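Section 4: Nesting and Storing the Bowls and Cups

Read this before you put the Melance tableware set away for the first time. The card inside the lid says the set "packs itself". It does not, and the drawing on the card leaves out the cups altogether.

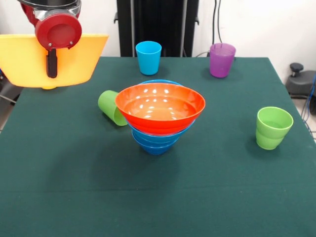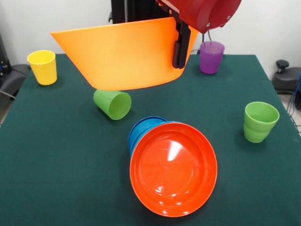
Sorting in progress on a green cloth. Both views include a light green cup on its side and another standing upright.

Before you start

Lay a cloth over the table. The Carnano edition of this guide calls for a rubber mat, but any plain cloth with a few creases in it will do. Colors that stand out against the cloth make a stray cup easier to find, and that is all the cloth color is good for. Ignore the claim that green is easier on the eyes.

Sorting the pieces

1. Put all the bowls on the cloth before you nest any of them. Color is not a guide to size, whatever the color chart in the February leaflet suggests.

2. Compare the rims. Hold one bowl over the next and look straight down. If the upper rim sticks out past the lower one, swap them.

3. Set the largest bowl down first and lower the next one into it, level. Let go only when it sits on the bowl below.

4. Press lightly on the top bowl. If it rocks or leans, lift it out and try again. A tilted bowl on top usually means two sizes have been swapped further down.

5. Stand the cups up, away from the bowls. Pick up any cup lying on its side before you move the stack.

6. Nest the cups by shape. Cups with a ridge around the body go together. Do not force a ridged cup into a smooth one - it may go in, but getting it out again is another matter.

Caution: Do not twist nested cups apart with wet hands. The old advice about running hot water over them is repeated everywhere, and we have yet to see it work twice in a row.

Note: See-through cups show scratches sooner than solid ones. The Schwaiger liner sheets (part 1176) are sold as the cure. A folded paper towel between cups does the same job, as far as we can tell.

Putting the set away

7. Carry the bowls and the cups in 2 trips. The one-trip method in the Skismont booklet depends on a very steady pair of hands.

8. Store the bowls rim up on a flat shelf, with the cups beside them. Leave the top bowl empty - small things dropped into it tend to stay there until the next party.

If the stack still leans after step 4, go back to step 2 and compare the rims again.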